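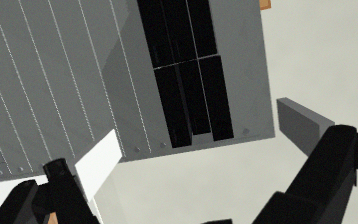 Pre-gig gear check, Wonport show
Filled in 2/5/20, backstage, by me (with Valentin Fleury reading the items out loud because I skip stuff otherwise)

Guitar strap and strap buttons: OK. Bottom button was loose again, so I gave it a half turn. If it keeps backing out I'm going to have to plug the hole and start over.

Strings: OK, I guess? I put this set on the night before and they still stretch a little. Low E is fine. Bring a spare set anyway, I left mine at Gultness last time and had to beg for one!

Output jack: FAIL, then fixed. Crackled when I wiggled the cable. Tightened the nut, wiggled it again, no crackle. Valentin wants me to resolder it and he's probably right.

Amp power cord: OK. No nicks, ground pin is there. The old one had tape around it — it's in the trash now, please stop fishing it out.

Amp fuse: OK. Two spares in the little tin.

Tubes: OK. Let the amp warm up on standby and tapped each one with a pencil. One of them rings a tiny bit but it has done that since July.

Speaker cable: OK. Real speaker cable this time and not a guitar cable. I learned that one the expensive way (300 bucks, thanks for asking).

Pedalboard: OK with a note. The Royer drive pedal eats batteries, so it's on the power supply now. Velcro is getting weak under the tuner.

Power strip and stage outlets: OK. Used the plug-in tester on both sides of the stage. Left one was wired right, right one too. Keep drinks off the strip, I mean it.

Cables across the walkway: NOT OK at first. The Purnum guys had theirs running right where I step back for solos. We taped everything down.

Mic shock test: OK. Touched the strings and checked the mic with the meter before putting my face anywhere near it.

Earplugs: I forgot mine. Valentin had an extra pair.

Still to do: resolder jack, new Velcro, more gaff tape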